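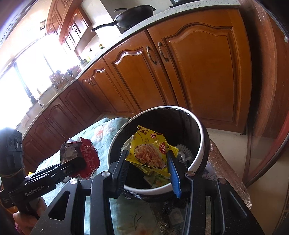

Biographical Dictionary of Provincial Office-Holders: progress report to the Marcombe Fund

Prepared by Vendula Havlíček, general editor

Last updated: April

1. Position against plan

The dictionary covers the governors, deputy governors, district judges and elected members of the former province of Kunuvden. The grant agreement sets a target of 296 entries. At the close of this reporting period 70 entries have passed second reading and are ready for typesetting. The remainder are either in draft or assigned to contributors. Work on the governors is complete. Work on the judges is behind plan, for the reasons given in section 3.

2. Entries and house style

Each entry gives dates of birth and death, parentage, place of birth, schooling, call to the bar where relevant, offices held in date order, and a short note on sources. The upper limit is 1,000 words. Four of the longer entries on governors went over the limit in first draft and have been cut. The material removed was mostly general history of the assembly, and it will be moved to the introduction.

Place names follow the spelling in use when the person was born, with the present name in brackets at first mention. This rule was agreed with contributors at the start of the grant but applied unevenly. Radomír Bednárik has now checked all finished entries against a single list of names. Hutura caused the most trouble: the town and the rural district share the name, and older registers do not always say which is meant. Where the register leaves the matter open, the entry now reads 'Hutura (town or district)'.

3. Sources

The assembly minutes have been read in full. The court registers have been read up to the point where the series breaks off. The later volumes are held in the Beneš collection, which closed its reading room for rewiring during the period. Access has been promised for the next quarter, in mornings only. Until then the entries for judges appointed after the break rest on the printed gazette, and are marked as provisional in the working file.

The gazette is reliable for appointments -- less so for resignations, which it sometimes prints a year late. Two judges appear in it as serving after their deaths. Both cases were settled from probate records.

Family papers were offered for three members of the assembly. One set has been copied. The owners of the second have asked to see the draft entry before giving leave to quote, and the draft has been sent to them without any promise to change it. The third set is letters of a later generation and adds nothing on the person concerned.

4. Staff and contributors

There are 5 outside contributors under contract. One has asked to hand back the entries on the railway lawyers, and Radomír Bednárik will take these over. No extra payment arises. The post of picture researcher is still vacant. Portraits are therefore being requested only for governors.

5. Spending

Spending on salaries is in line with the budget. Travel is under budget owing to the closure described in section 3. We ask the Fund's permission to carry the unspent travel money into the next period -- it will be needed once the registers can be seen. Copying costs are slightly over, and the excess has been met from the general heading.

6. Work for the next period

The court registers will be read first and the provisional entries corrected from them. Second reading of the elected members will continue in parallel, in alphabetical order by surname. A sample section on the deputy governors will be sent to the typesetter to test the treatment of accents and cross-references. The list of abbreviations is in draft and will be sent to the Fund with the next report.

One point needs a decision from the Fund. The agreement does not say whether acting governors count as governors. We have included them, with the word 'acting' in the heading, and would like this confirmed in writing before the index is begun.

Shared 5 times | 0 comments

Contact the editors | Copyright Kunuvden Biographical Dictionary | Back to top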